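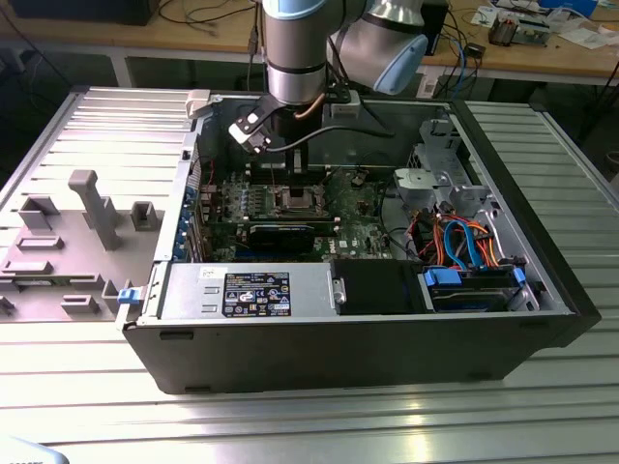 Padov dust filter sheet for desktop computers

Item number 1116
Pack of 30 sheets, cut by hand to the size you need
Maker: Brurnatano
Colour: grey or white
Availability: in stock, leaves our warehouse within 5 working days

Padov is a thin, soft filter sheet that you fix over the air openings of a desktop computer. The air goes through, and the larger part of the dust, hair and textile fibre stays on the outside, where it can be taken away with a cloth. The sheet has no electric parts and needs no screws. It is held with four small magnetic strips, or with the adhesive strips when the housing is made of plastic.

We have made Padov for offices, schools, libraries and small workshops, but many private customers buy it also, above all those who keep a cat or a dog, or who have the computer standing on a carpet. A computer on the floor takes in very much more dust than the same computer on a desk.

Why a filter on the outside

Most office towers are sold without any filter. The fan draws the air from the front, blows it over the warm parts and sends it out at the back. Dust which comes in with the air settles between the thin metal fins of the coolers. It is there for months without being noticed. Then the fan begins to turn faster and the machine becomes loud, and in a warm summer it may switch itself off in the middle of the work.

A filter does not make a computer free of dust for ever. Very fine dust passes through every sheet which still lets enough air through, and we prefer to say this before you order. With Padov the time between two inside cleanings becomes longer, and the dust that you find inside is finer and easier to remove with a brush.

What is in the pack

30 filter sheets, grey or white
One set of magnetic strips
One set of adhesive strips
A paper template with the usual fan sizes
Instruction leaflet in English

Scissors are not included. Normal household scissors are good enough, but please do not use them for paper afterwards without wiping the blades, otherwise small fibres remain on them.

Technical information

Material: polyester fleece, washable
Holding method: magnetic or adhesive strips
Washing: by hand, lukewarm water, a little mild soap
Drying: flat, away from radiators
Storage: dry, not in direct sun
Packaging: cardboard box, no plastic window

How to choose the colour

There is no technical difference between the grey and the white sheet. The white one shows the dust earlier, and so it reminds you to clean it. The grey one looks tidier in a reception room or a classroom, but you must make a note in the calendar. Customers who equip a whole building take usually the grey one for the public rooms and the white one for the back office.

Before the first use

Please clean the computer inside before you put on the first sheet. If the old dust is left in the coolers, the filter cannot help them. Switch the computer off, pull out the mains plug and all other cables, and carry it to a table with good light. Lay the tower on its side and take off the side panel. Touch a bare metal part of the housing before you reach inside, and do it again whenever you have walked through the room.

Use a soft brush and work from the top to the bottom. Hold the fan wheel with one finger while you brush it, so that it cannot turn. Compressed air is also possible, in short bursts and with the can upright. A vacuum cleaner should stay outside the housing. Its nozzle can build up a static charge, and it has already swallowed more than one small screw.

Do not open the power supply unit. It is a closed metal box and it has to remain closed, also when you see dust behind its grille. Brush the grille from the outside, and if this is not enough, let a repair shop do the rest.

Look also at the expansion slots at the back with a small lamp. Dust likes very much to collect there, and it is easily forgotten. 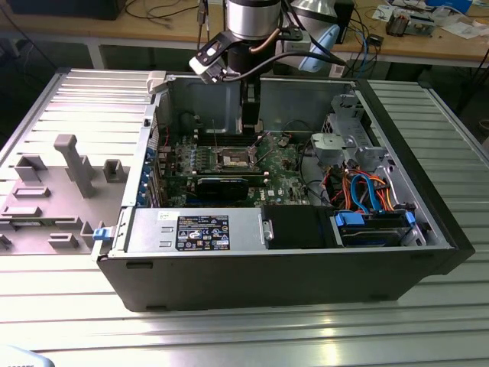 Fitting the sheet

1. Find out where the air goes in. Switch on the computer and hold a strip of tissue paper before each opening. Where the paper is pulled to the housing, there belongs a filter. Where it is blown away, there belongs none.
2. Lay the paper template over the opening and mark the size. Leave a border of one finger on every side.
3. Cut the sheet. The rougher side looks to the outside.
4. Put on the strips, first the upper one, then the lower one, then the two at the sides. The sheet should be flat but not stretched.
5. Let the computer work for one hour with your usual programs and listen to it. If the fan is clearly louder than before, the sheet is perhaps covering an outlet, or you have laid two sheets one over the other.

Never use two layers. We are asked this often, and we understand the idea, but the air becomes too little and the computer gets warmer than without any filter.

Care and replacement

In a normal office it is enough to wipe the sheet every two weeks and to wash it when it looks grey all over. In a room with animals, with much paper or with building work next door, look at it every week. A washed sheet must be fully dry before it goes back. Keep a second one ready, already cut to size, and you can change them without waiting.

Throw the sheet away when it has become thin at the edges or when it keeps a smell after washing. The cardboard box and the leaflet go into the paper waste. For the used sheets please follow the rules of your town.

Which computers it fits

Padov fits towers and small desktop housings with air openings on the front, the side or the underside. For openings on the underside there must be enough room between the housing and the floor, otherwise the sheet is pressed flat. Very low feet can be made higher with the Ogura rubber feet, which you find in our accessories.

It is not intended for laptops. The openings of a laptop are too small, and the sheet would stop nearly all the air. It is also not intended for printers, projectors or heaters of any kind.

If your tower already has a filter behind the front cover, clean that one first and leave Padov away from this opening. You can still use it on the side.

Accessories and related products

Ogura rubber feet, set of four, black. For computers that stand on carpet or stone floor.
Porkau brush set, two brushes with soft hair, one narrow and one wide. The narrow one reaches between the fins of most coolers.
Magnetic strips, spare set. Fit the grey and the white sheet.
Adhesive strips, spare set. For plastic housings only, as they can leave marks on painted metal.

Larger orders

Schools and companies which order 100 packs or more receive their own price. Please write to us with the number of packs, the colour and the delivery address, and you will have our offer in writing. Mixed colours are possible within one order, but not within one pack. We can also deliver in part shipments if you have little storage room.

Delivery and returns

Unopened packs can be sent back within 30 days after delivery. Opened packs we can take back only if there is a fault in the material or if something is missing from the box. In such a case keep the box, please. The small number printed on its underside tells us from which production it comes, and without it we cannot check anything.

Questions our customers ask

Can I cut a sheet for a round opening?
Yes. It is simpler to leave it square and to cover the round opening completely.

Is a clean filter enough, or must I still open the computer?
You should still open it once a year. With the sheets on, this will take less time.

Can the magnetic strips harm the hard disk?
They are weak and sit on the outside of the housing. Do not put them inside.

Does the sheet help against cigarette smoke?
No. The smoke passes through and leaves a sticky layer inside, which holds the dust even more firmly.

Page last revised: June 2023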